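## 4. Tall Things on Desks

Open offices are full of objects that were never in the plan. The desks are drawn first, then the chairs, and only later does someone carry in a large, boxy piece of equipment and put it on the nearest flat surface. We came to this part of the study expecting it to be a footnote. It became our favorite part of the survey, and the material we collected is richer than we had any right to hope for!

### 4.1 What we looked for

The Belturell survey covers 80 shared workrooms and 805 desks. For each desk we noted what stood on it, which way the nearest chair faced, and where people left small belongings such as bottles, phones and keys. We used "tall unit" as a working term for any closed cabinet-shaped object that stands on a desk and rises above the height of an open laptop. The term is deliberately broad. It takes in printers, small refrigerators, lockable storage boxes and several things whose purpose we could not settle from the outside, and for our question the purpose mattered less than the footprint.

Floor plans were redrawn by Nkrumah Opoku using the Grornent symbol set, which we extended with a mark for tall units. Without that mark, a desk with a cabinet on it and a desk with nothing on it look exactly alike on paper. Anyone who has tried to sit down and work at both will know how different they are.

### 4.2 A desk becomes a stand

The change starts with the front edge. A person working at a desk needs the strip closest to the body, for wrists, a notebook, a cup. A tall unit placed near that strip takes it over completely, and the desk turns into a stand. Figure 3 shows a unit of this kind. It has a flat top and a small keyhole low on the front panel, and there are office chairs close by on the left. 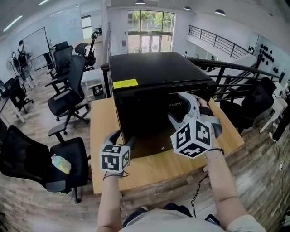 **Figure 3.** Tall black unit with the brand name FUXIN on a light wooden desk; black mesh-backed chairs to the left, one with a small bottle on its seat.

We love the bottle on the chair. Earlier work on office seating, our own included, treated a chair as either occupied or free. A seat holding somebody's belongings fits neither box, and we saw enough of these to give them a category of their own, "held seats." A held seat is a chair doing the work of a side table. It is easy to miss in a quick walk-through, and it changes how many places a newcomer feels able to take.

Flat tops deserve a word too. In several rooms the top of a tall unit had become a second shelf, with paper, mugs and once a very healthy fern. In others it stayed bare for the whole visit. Eugénie Texier suggests that height explains much of this, as people are happy to put things down at elbow level and much less so at shoulder level. Her suggestion fits our notes well, though we did not measure shoulder heights and would like to see someone do it properly.

### 4.3 Chairs around the unit

Chairs with wheels wander, and following them is a real pleasure. In rooms with fixed seating the layout at closing time matched the plan. In rooms with wheeled chairs it rarely did, and the area beside a tall unit was one of the places where spare chairs gathered. We think this is simple economy. Few people want to work there, so a chair pushed into that space is in nobody's way.

The direction a chair faces tells its own small story. A chair turned away from a desk may have been left after a conversation, or swung around by a passing bag, and we cannot tell these apart from a plan. We recorded direction anyway. In the Ajayi rooms, visited in April, chairs near a window and a tall unit were turned outward more often than chairs in the middle of the room, and we would be glad if another team checked this elsewhere. 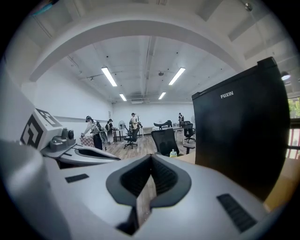
Does a tall unit need a desk of its own?

It is better off with one when people open it or use it several times a day, and a low, sturdy side table usually does the job just as well as a desk.

We tried this in one Curkeck workroom by moving the tall unit to a side table for 60 days. People began sitting at the cleared desk within the first week. Held seats became less common on that side of the room, and bottles and bags moved back onto desk surfaces. One room is only one room, and the season may have played a part, but the shift was a joy to watch on the plans.

### 4.4 Limits of the desk notes

Our notes record placement and leave out sound, warmth and cable length, all of which may decide where a unit ends up. A nearby outlet may matter more than anything we wrote down. Outlets are missing from the Grornent drawings for the older rooms, and Section 5 returns to the newer ones, where they are marked.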